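Breakfast Club Opens at Vultby Community Hall

Families in Vultby have a new place to start the day! A free breakfast club opened its doors on 3 September 2020, and 70 children signed up before the first bowl was poured.

The club is the work of neighbors Rosângela Macedo and Khoa Châu, who began planning it in May after hearing from parents on early shifts.

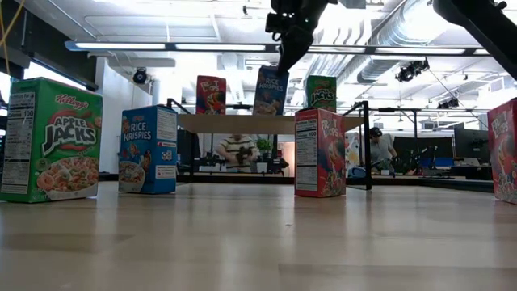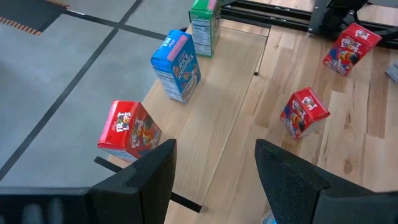
Doors open at 6 every morning before school, and parents can stay for coffee if they have time. The club raised $2,250 over the summer through a plant sale, a sponsored walk and a very lively quiz night — the walk alone paid for the new toaster and the big fridge. There is fruit, toast and yogurt, plus cereal, and the children have strong opinions on that subject. Apple Jacks and Rice Krispies each have their loyal fans, and Macedo says she has heard the case for both sides many times over. "They come in half asleep and ten minutes later they're all talking," she said. "I love it."

Local bakery Piltis is giving bread for the whole fall term, and Huệ Bạch runs a reading corner for early birds who finish eating first. She would be thrilled to get more picture books, new or used.

Places are still open for children up to grade 6. Parents can sign up at the hall desk or ask any of the morning team for a form.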